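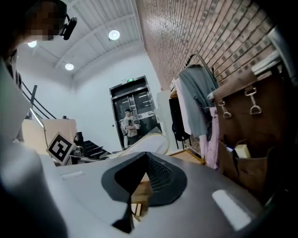
When does the new water rate take effect in Duneck? The first bills at the new rate go out in August and cover water used from the July meter reading onward.

The Duneck Water District has approved a revised rate schedule for its 900 metered connections. The base charge for a standard household meter is unchanged. The charge per unit of water rises by 13 cents. Customers on the Clekalholm line, who were billed on a separate schedule, move to the same rates as the rest of the district.

"The separate schedule dated from when Clekalholm had its own well," said Leanne Greenwood, district manager. "That well is closed, and both areas now draw from the same source."

Revenue from the change is set aside for main replacement. The first section runs along Kwak Road, where 211 feet of cast iron pipe will be replaced with ductile iron. The existing pipe is over 50 years old and has been repaired several times - most recently at the joint near the pump house.

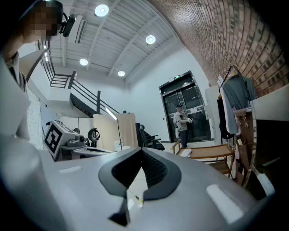
Work on that section is scheduled for daytime hours, and water will be shut off between 9 a.m. and 3 p.m. on the days when service lines are moved to the new main. Affected addresses will receive a door notice beforehand. Hernán Lozano, field supervisor, advises customers to run a cold tap for several minutes after service returns - cloudy water at first is normal.

Questions about individual bills should be directed to Elsie Oakley at the district office.

Last updated: August

Recent items
Hydrant flushing schedule
Meter reading dates, Clekalholm line
How to report a leak
Board meeting minutes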